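Every February, the building where I work sends a letter about temperature. The letter says that the air conditioning will be set at one number for all floors, and that this number was chosen for the comfort of everyone. I keep these letters. I have now four of them, and in each one the number is a little different and the word "comfort" is the same.

I want to write against this word, or at least against the way we use it in offices and workshops. My opinion is simple. A place of work should let the people in it change the air near them, with their own hands, and the building should be planned so that this is possible.

I came to Australia as an adult, from a country with long summers and no ducts in the ceiling. In my childhood, cooling was something you did. You closed the shutters at nine, you opened them at sunset, you moved the chair to the side where the air passed. My grandmother knew the house like a sailor knows a boat. When I started at my first job here, in an office at Dismont, I was surprised that the windows had no handles. I asked a colleague how to open them and she laughed in a kind way, and she gave me a cardigan.

The cardigan is a good place to begin. In many offices people wear a cardigan in summer and take it off in winter. We have become used to it and we don't find it strange. But a cardigan in February, in a city where the footpath is too hot for a dog, means that we are paying for cold air and then paying again, with our own wool, to be protected from it.

The defenders of the single number have good arguments and I don't want to hide them. A closed building is easier to manage. If one person opens a window, the system works harder and the others pay for it. Also, people are not always fair to each other. I have seen a quarrel over a thermostat that lasted a full season, with small notes stuck on the wall, each note more polite and more angry than the one before. When the thermostat was finally locked inside a plastic box, there was peace. I understand why a manager would prefer the box.

But I think this peace is only tiredness. People stop asking because the answer is always the same. At Diledard, where I did the accounts after Dismont, we had 127 people on two floors, and every person sat under the same setting. Those near the glass were hot by noon. Those under the vent had stiff necks. The manager measured the temperature in the middle of the floor, where there was only a printer, and the printer was very comfortable.

Moving air is the part that the letters forget. Air that moves over the skin makes a warm room feel cooler, and anyone who has sat on a verandah in the evening knows this. A fan does not change the room, it changes the person in front of it. You can turn it to the wall. You can give it to the one who came in from the bus. It costs little and it makes a small noise, and for some people this noise is even pleasant.

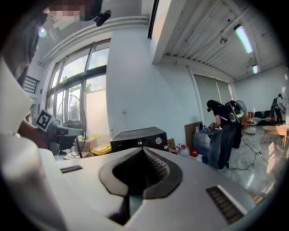
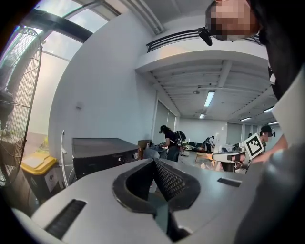

Several people in dark clothes, one in the second picture in a white top; in the second picture, a pedestal fan at the left.

I know the objections to the fan as well. The papers fly. The cable lies where people walk. In an old building somebody will say that the power points are already full, and this is often correct. A fan also looks temporary. Visitors see it and think that the real cooling is broken. I believe this is the true reason many offices don't permit them — a fan tells the visitor that the people inside are sometimes hot. A vent in the ceiling doesn't tell anything.

There is some pride in this. When Civix moved to its new floors, the brochure in the lobby spoke of "invisible climate". I worked there for one summer on a contract, and I can report that the climate was invisible and that I had a sore throat for most of it. I asked the desk for a small fan and received a form. The form asked for the purpose of the equipment. I wrote "air". After nine working days the request was approved, and by that time the weather had changed.

I don't want to make from this only a funny story. For a person with an illness, or a woman in the hot years of middle life, or a man who takes certain medicines, the single number can decide if the day is possible or not. These people should not need to explain their body on a form. It is a private matter, and a switch keeps it private. You press the button and you don't have to give your reasons to anybody.

Money is the other argument, and I am an accountant, so I respect it. In the small workshop at Liew, where I still do the books once a month, they replaced the old cooling unit only in the front room and bought fans for the rest. The fans and the new wiring cost $1,275 together. The quote to cool the whole space was much higher, and nearly 70 per cent of it was for ducts. I don't say that every business can do the same. A kitchen can't, a hospital can't, and in the worst heat a fan alone is not enough and can even be dangerous for old people. On such days the cooling must be strong, and if it isn't, the workers should go home.

For the ordinary warm day, though, which in my city is most of the summer, I would ask for three small changes. Let the general setting be a bit higher than now. Put power points where people sit and not only where the architect imagined a lamp. And let at least one window on each floor have a handle, even if there must be a rule about when it is used. People can learn a rule. We learned the rule of the shared fridge, more or less.

Some friends tell me that this is a very small subject for so many words. Maybe it is. But we spend more hours in these rooms than in our own kitchens, and in the kitchen we would never accept that a stranger decides from another suburb how warm it should be. My grandmother would have found it impossible to believe. She would have asked who this person is, and why he doesn't come to see the house.

The next letter will arrive in February. This time I plan to answer it, and to ask which window on our floor could have a handle.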